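**Plondolberg Washroom Water Reduction, progress report to the Laur fund**
January 10, 2022
Prepared by Saranya Chacko

Work in this period covered the leak survey and the tenant notices. The survey reached 98 of 100 units. The two outstanding units are under renovation and will be inspected when the keys are released.

Leaking fill valves were found in 41 units. Replacement parts were ordered from Prustton, and 20 valves have been fitted so far. Meter readings continue weekly on both risers; the east riser meter was recalibrated and its earlier readings are excluded from the baseline.
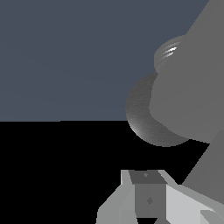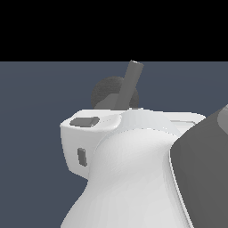
Murali Murthy, on reading the draft, asked that the baseline be recalculated on the west riser alone until the east meter has a full month of data. He also questioned whether overnight flow is a fair measure of leakage in units with night-shift tenants. The first request has been adopted. The second is open.

Spending is within the approved budget. The remaining valves depend on a second Prustton delivery, expected before the end of the month. Revathi Iyer will issue the revised access schedule to tenants once the delivery date is confirmed.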